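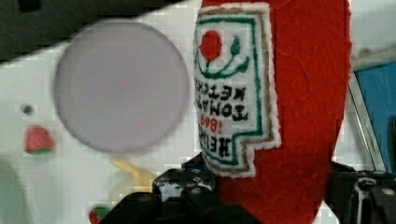

Schedule of Contents, Unit 94

Posted Sep 27, 2024
By Cilier

The unit measured ten feet by fifteen and was rented in the name of a company that no longer answered its mail. The contract with Nirby Storage allowed 60 days of arrears. On the sixty-first the lock was drilled, and the appraiser was sent in to write the schedule.

The appraiser worked to a fixed method. Items were numbered from the door inward, left to right, floor to ceiling. Each entry gave the item, its material, its condition and a low estimate. Remarks were permitted in a fourth column, to a limit of 25 words. In eleven years the appraiser had used the fourth column mainly for woodworm.

Item 1 was a steel shelving bay, five tiers, surface rust at the feet. Items 2 to 19 were document boxes. The contents were sampled in accordance with the method, one folder per box. They were water meter readings for the town of Lirkivham, entered by hand, one sheet per household per quarter.

Item 20 was a desk. Item 21 was a chair with the left caster missing and a folded card in its place. The card was a meter sheet. The appraiser noted it as part of the chair.

By noon the schedule had reached item 58 and the appraiser had begun, outside the method, to read. Lirkivham had been cleared for the reservoir before the appraiser was born. The valley road still appeared on older maps, where it entered the water on one side and came out on the other. The last genuine readings ought to have stopped in the July of the clearance. The sheets in box 14 continued for a further nineteen years.

The appraiser checked the dates against the headers, then checked the paper. The later sheets were on a later stock. The ink changed from blue-black to ballpoint at the point where one would expect it to. Whoever had filled them in had not tried to pass them off as older than they were.

The readings themselves were plausible. The house at the top of Mill Street used slightly more water every spring, as a house with a garden would. The bakery, listed as Krūmiņa, showed steady consumption with a gap of two weeks each summer. One household doubled its use in a single quarter and stayed there. Six years on it rose again, then fell by a third when, the appraiser supposed, somebody left home.

There were 221 households at the start of the false series. There were fewer at the end. Where a meter stopped, the sheet was ruled through once with a straightedge and filed in its proper place. Two new connections had been added on the east side, with pipe diameters.

The method had no category for this. The appraiser considered "records, municipal," which was inaccurate, and "manuscript, original," which would have raised the low estimate and required a second opinion. The entry went in as "paper, bound and loose, assorted." Condition: good. Low estimate: ten dollars the lot.

The fourth column was left until last. The appraiser wrote a remark of 31 words, counted it, and took out the adjectives. It then read: "Consumption figures for a town, complete and internally consistent. Town absent. Arithmetic checked on sample of four boxes. No errors found. Recommend lot not be divided."

The back wall held a toolbox, a coil of hose and a brass valve key as long as an arm. Behind these, at floor level, was a single water meter, residential pattern, with a short length of pipe attached at each end and nothing attached to the pipes. The glass was clean. The appraiser lay down on the concrete to take the serial number with a flashlight and found it on the sheet for the keeper's cottage, box 18, last folder.

The reading on the final sheet and the reading on the dial did not agree. The dial was ahead by the amount a person living alone would use in a quarter, allowing for a dry month.

The appraiser took down both figures. There was a pad of blank forms in the desk, already entered in the schedule under item 20, and a ballpoint pen. The forms were the same as the others. It took less than a minute to complete one, and the subtraction was simple.

The sheet was filed in box 18, behind the last. The schedule did not need amending. The door was closed at ten past four and a new lock was fitted, and the key was signed for at the desk.

Comments (3)

valvekey: I read meters for a living and the garden house using more every spring is dead right. Ours go up in the last week of April, though, if you want to be picky.

oatfield: Did the lot sell? I kept waiting for the auction.

M. in the valley: The folded sheet under the chair is bothering me. That is one household missing from the boxes, so how can the figures be complete?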